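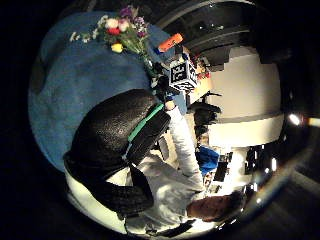 Kivow Robotics Club – Manipulation Team

ok thread time. flower task. been at it since lunch, tea has gone cold twice

for anyone new: we've got a student project on to teach an arm to handle soft, floppy things. Tipene Ruawai picked flowers. we all said yes before thinking about stems

stems are awful. a block you can grab anywhere. grab a bouquet wrong and half of it stays on the table

so we do it by hand first. lots of goes, all recorded, then the policy (we call it Morlow, don't ask) learns from those

3,316 clips in the folder as of this morning. Trinidad Cabral has been through every one and binned the bad ones, what a hero

most common reason for binning: marker not visible. if the cube turns away from the camera the tracking just goes off somewhere. keep the patterns FACING OUT people. it's on the wiki

second most common: going too fast. me mainly

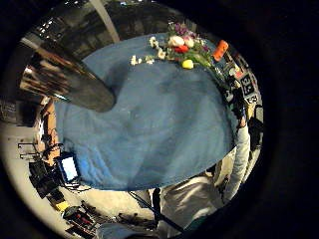 anyway the blue cloth stays. we tried it on bare wood in September and the depth was all over the place, cloth is much calmer. creases are fine, Trinidad says leave them in, real tables are messy

tips for whoever's on next:
– start with your hands well back from the flowers
– slow close, count to two, then lift
– don't tidy the bouquet between goes, we want it differnt every time
– say the clip number out loud at the start

last policy run on the arm: 13 lifts out of 44. sounds bad. the one before that was 8 out of 44 so I'm calling it progress

nearly all the fails were the same thing, it goes for the petals instead of the stems. Tipene reckons we need more clips coming in from the side. I reckon we need a better wrist angle. we're going to try both and argue after

Droraneo open day is the target. Hollis team are bringing their towel folder and its really good, annoyingly

if you're in the club and haven't done a recording slot yet, sheet is on the door. evenings mostly free, 6pm one needs two people

gloves go back in the tray when you're done pls. BOTH gloves

right, back to it, will post the next run when its finsihed training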